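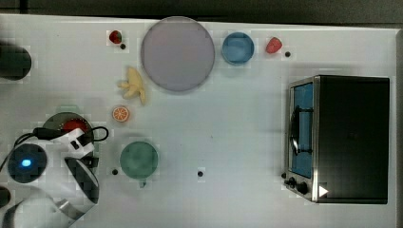 Sprechernotizen, Mei Villanueva: Das Hochschulorchester Rornberg und die Einladung zum Staatsempfang

Einstieg (kurz halten)
Guten Abend. Ich spiele seit neun Jahren Horn im Hochschulorchester und war im August dabei, als die Einladung aus der Landeshauptstadt kam. Es geht heute um die Frage, ob ein Hochschulensemble bei einem politischen Anlass auftreten soll.

Zur Lage
— 109 Mitglieder, davon 28 im ersten Studienjahr
— Anreise und Übernachtung sind nicht gedeckt
— Der Senat hat die Entscheidung dem Orchester überlassen

Die Debatte
Zuerst die Gegenseite. Ehemalige aus Homska haben einen offenen Brief geschrieben: Wer dort spielt, stellt sich hinter die Regierung. 20 Unterschriften. Passage vorlesen, zweiter Absatz, dann Pause.
Danach die Befürworter. Das Orchester hat schon unter drei verschiedenen Regierungen gespielt, immer mit demselben Programm. Vergleich mit Brevon: Der Chor dort hat abgesagt und im Jahr darauf weniger Spenden bekommen. Ob das zusammenhängt, ist offen — so auch sagen.

Eigene Position
Ich habe für die Teilnahme gestimmt. Freiwilligkeit war mir wichtig: Wer nicht mitfahren will, verliert seinen Platz am Pult nicht.

Falls Zeit bleibt: Frage nach der MacDonald-Stiftung aufgreifen. Sonst gleich in die Diskussion, Saalmikrofon ab 20 Uhr offen.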